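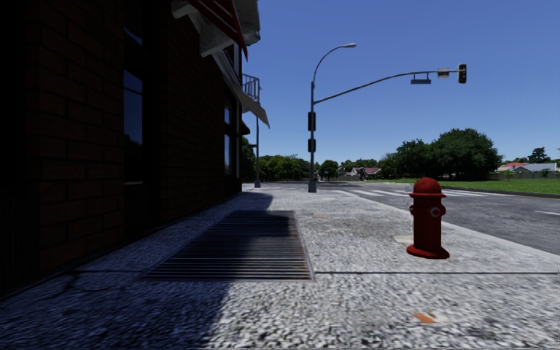 Walking Speed and Waiting Time on Stesley Street
Student project report, Urban Geography
Arnulfo Chambi and Elikem Amoah
Submitted 11/01/2020

Introduction

Our project looked at how people on foot move along Stesley Street between the Cuadros bakery and the bus stop at Urnero Avenue. We wanted to know if the sidewalk width or the traffic signal has more effect on how long the trip takes. The city plan for the district talks a lot about widening sidewalks and says very little about signals, so we thought the question was worth a small study.

We picked this stretch because both of us use it to get to class. It has one signal, at Flerkex Road, and two places where the sidewalk gets narrow: one beside the bakery's outdoor tables and one next to the bus shelter.

Method

We timed 80 walkers over four afternoons in October. One of us stood near the bakery and the other stood by the bus stop. The first person started a stopwatch when a walker passed the bakery door and sent a text with a short note about clothing so the second person could spot the same walker. The second person texted back when the walker reached the stop. We left out anyone who went into a store, stopped to talk, or turned off the street.

For each walker we wrote down the total time, the time spent waiting at the signal, and whether the person was alone or in a group. We did not record names or take pictures of anyone. We did not ask people their age, and we decided not to guess it.

Our first afternoon had a problem. The text messages were slow and we lost track of several people. Those walkers are not part of the 80. After that we switched to a phone call and kept it open the whole time, and this worked much better.

Results

Of the 80 walkers, 38 had to wait at the signal. The longest wait was just over a minute. The others either arrived on the walk light or crossed against it. We had not planned to count people crossing against the light, so our notes on that are not complete and we do not give a figure.

The 38 who waited took longer to finish the trip than the rest in nearly every case. When we took out the waiting time, the two groups walked at almost the same speed.

The narrow places mattered less than we expected. Only 12 walkers slowed down in a way we could notice, and most of them were in groups that had to go single file past the tables. People walking alone mostly went straight through. At the bus shelter, people slowed down only when a bus was loading.

Groups were slower than single walkers on the whole route. We had 18 groups in the sample, and we counted each group as one walker and timed the person in front. Looking back, it would have been better to time the last person, who is the one held up in a narrow spot.

Discussion

On this street the signal added more time than the narrow sidewalk did. A shorter cycle at Flerkex Road would probably help more walkers than moving the bakery tables. We can't say the same for other streets. Stesley Street is not very crowded in the afternoon, and a narrow sidewalk could be a much bigger issue where there are more people.

The weather was dry on all four days. Rain would likely change how fast people walk and how willing they are to wait at the curb. We also have no morning data, when the bus stop is busier.

There is some error in the times. Starting and stopping the watch by phone call adds a delay of a second or two. It should be nearly the same for everyone, so it does not change the comparison.

Division of work

Elikem made the recording sheet and did the timing at the bakery. Arnulfo worked at the bus stop and typed up the results. We wrote the discussion together. The filled-in sheets are in the folder turned in with this report.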